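# Re-sealing around a kitchen sink without the miracle products

Most of the advice on this job comes from people who sell sealant. Read the back of a tube and you'd think you could squeeze it over whatever is there, wipe it with a finger and be done by morning tea. I've pulled out enough of other people's sealant-over-sealant to doubt it. New silicone doesn't stick well to old silicone. The tube usually admits this somewhere in the small print.

What follows is for a drop-in sink, the kind with a rim that sits on top of the benchtop, and for the joint where the bench meets the wall. Undermount sinks are a different job and I wouldn't start on one from a web page, this one included.

## Is it the sealant at all?

Check before you buy anything. A damp cupboard gets blamed on the sealant because the sealant is the bit you can see. Plenty of the time it's the tap, the waste or a hose.

1. Empty the cupboard and dry everything with an old towel.
2. Lay dry paper towel under the waste, the trap and the tap connections.
3. Fill a bowl of the sink, leave it ten minutes, look, then let it go all at once and look again.
4. Run the tap with your hand around its base.
5. Last, dribble water along the rim from a jug.

If the paper only gets wet at step 5, carry on reading. If it got wet earlier, fix that first. A friend of mine, Vija Butkienė, re-sealed her sink 2 times in one winter and the leak was a perished washer on the waste the whole time.

## What you need

- Neutral-cure silicone, sanitary grade, in a colour you can live with
- A caulking gun that stops when you let go of the trigger
- Plastic scraper and a sharp utility knife
- Masking tape, the low-tack sort
- Methylated spirits and clean rags
- Paper towel, more than you think

Neutral-cure matters if the bench or wall is natural stone. The acetic kind (the one that smells of vinegar) can mark marble, and the mark won't come out. If you don't know what your stone is, assume it's the fussy one.

As for silicone remover, I tried the Plarkavico gel on a July job and gave it the full two hours. It softened the thin smears and did very little to the main bead. A knife did the rest. I also own a Flarnberg profiling kit with 13 plastic shapes in it, of which I've used one.

## Getting the old bead out

Cut along the top edge of the bead and then the bottom edge, keeping the blade as flat as you can. With luck it pulls away in long strips. Where it tears, use the plastic scraper. Don't take a metal one to a stainless rim or polished stone, whatever the man in the video is doing.

Go over the gap again after you think you've finished. Run a fingernail along it. Anything rubbery is still silicone and has to go. Then wipe with metho on a rag, turn the rag, wipe again.

Black spots behind the old bead are mould. Clean them with a proper mould cleaner, rinse, and let the area dry overnight. I know the packet says an hour. A gap that's been wet for years isn't dry in an hour, and sealing it up just keeps the damp in.

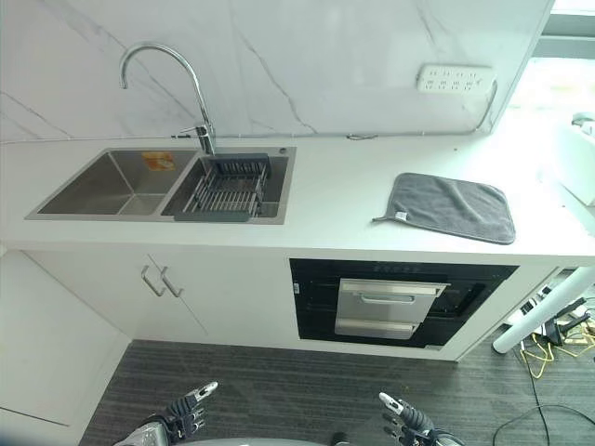

## Taping and laying the bead

Put a strip of tape on each side of the joint, a few millimetres back from the gap. Press the edges down hard. Take your time at the corners, where most of the ugly jobs go wrong.

Cut the nozzle small. You can always cut it bigger. Hold the gun at 45 degrees and move steadily, pushing enough in to fill the gap. Do one full side before you stop, and smooth it within a few minutes. A wet finger works, and so does the back of a plastic spoon. Some people swear by dishwashing liquid in the water. It does help the finish, but if it gets onto the next stretch before you've sealed it, nothing will stick there.

Pull the tape while the silicone is still soft, away from the bead and at a low angle. If it lifts a ridge, touch it down once and leave it. Every second attempt at neatening makes it worse.

## Waiting

"Shower-ready in 30 minutes" is on a lot of tubes now. Perhaps, for a thin bead on a warm day. I leave a sink 24 hours, and longer in a cold kitchen. Wash up in the laundry tub.

## How long it should last

I don't believe the lifetime claims. Check it once a year, press along the bead, and look for edges lifting near the tap, where it gets the most water. If only a short length has gone, cut back to where it's sound and redo that part, accepting that the join will show.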